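Handout 4: Daily care of the two-arm cell (Condholm bench)
Course: Maintenance of Small Automation
Prepared by Chandrasekhar Devadiga, with corrections from Ritu Bhatt

Please read this before the September lab session. It covers the same material as the lecture, in the order we do the work. Parts which I said only briefly in the lecture are longer here.

1. What belongs to the cell

When we say "the cell" we mean the two arms, their grippers, the table, the two control boxes under the table and the power supply. The computer belongs to the lab and has its own handout. If the computer has a problem, write it in the computer log and leave the cell log alone. Last year these two logs were mixed, and Shanti Pathak had to read both of them from the beginning to find one cable fault.

The arms are called Tollo and Eto. Tollo is the left one, Eto is the right one, as you see them when you stand at the operator side. The names are written in the log, on the control boxes and in the software. Please use the names. "Left" and "right" change when you walk to the other side of the table, and we had already one case where the wrong arm was taken apart.

2. Before you touch anything

Press the stop button and turn the key on the control box. Take the key out and keep it in your pocket until your work is finished. Then wait 3 minutes. The joints have brakes, but the wrist joint is light and can drop a little when the power goes away, so hold the gripper with one hand when you turn the key.

Switch off both arms also when you work on only one of them. Their reach overlaps over the middle of the table.

3. Cables

Cables are the first cause of stops in our cell. Each arm has cables outside the arm body, and they move each time the arm moves. A cable must have a free loop at each joint it passes. When the loop is too small, the cable is pulled at the connector. When it is too big, it can catch on the other arm or on the edge of a tray.

To check the loop, release the brake of one joint, move the joint slowly by hand to its end position in both directions, and look at the cable the whole time. Do this for each joint, starting from the base. If the cable becomes straight at any position, open the nearest cable tie, give more length, and close it again. Do not pull the tie very strong. You should still be able to turn the cable under the tie with two fingers.

Cut the tail of the tie flat. A sharp tail will scratch your hand, and later it will also scratch the next cable.

4. Grippers and fingertips

The gripper has a yellow housing, a black body and two red fingers. The housing is a cover and carries no force. If it is cracked, you may continue the lab and report it. If a finger is cracked, you stop.

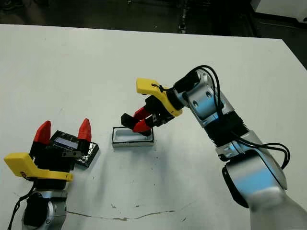
Fingers are changed always as a pair. A new finger beside an old one closes not in the center, and then each part is pushed a little to the side when it is picked. The error is small, but in the tray task it is enough to touch the wall of the tray.

Steps for changing the fingers:

a) Open the gripper fully from the software, then do section 2.
b) Remove the screws of one finger and put them in the lid of the screw box. Do not put them on the table.
c) Clean the seat of the finger with a dry cloth.
d) Mount the new finger and tighten the screws by hand only.
e) Repeat for the other finger.
f) Close the gripper slowly on the 50 mm test block. Both fingers should touch at the same moment.
g) Now tighten the screws with the small driver, a little on each side in turn.

After this run the calibration called "zero grip". The program asks for the arm name. Read it twice.

5. Tray position

Trays stand inside the area which both arms can reach. The software knows only the position which you taught to it, and it does not see if somebody moved the tray when wiping the table. So after each cleaning you teach the tray again, by the short method: bring the fingertips just inside the wall, lower them slowly until they are a little above the bottom, and save the point. Use speed level 1. Manju Pant showed in the lecture what happens with speed level 3, and the tray was replaced.

6. Table surface

Wipe the table with a damp cloth, without spray. Scuffs are normal and we do not repair them. A raised edge is different. Move your finger over any line or seam you find, and if you can feel a step, mark it in the log with its distance from the base of Eto. A tray standing on a step will rock, and the taught position is then of no use.

7. Service intervals

Every 50 hours: cable loops, screws of the fingers, table.
Every 400 hours: wrist joint play, fan filter of the control boxes.
Every 900 hours: brake test on all joints. Students do not do this alone. Ask Deepak Chaudhary for a time.

The hours are shown on the control box after you hold the menu key. Write the number for each arm, they are not equal.

8. For the session

Bring your own notebook and the printed log page. Work in pairs, one person moves the joint and the other one looks at the cable. Then change places. The screw box and the Ellery drivers are in the top drawer, and the test block is in its own bag.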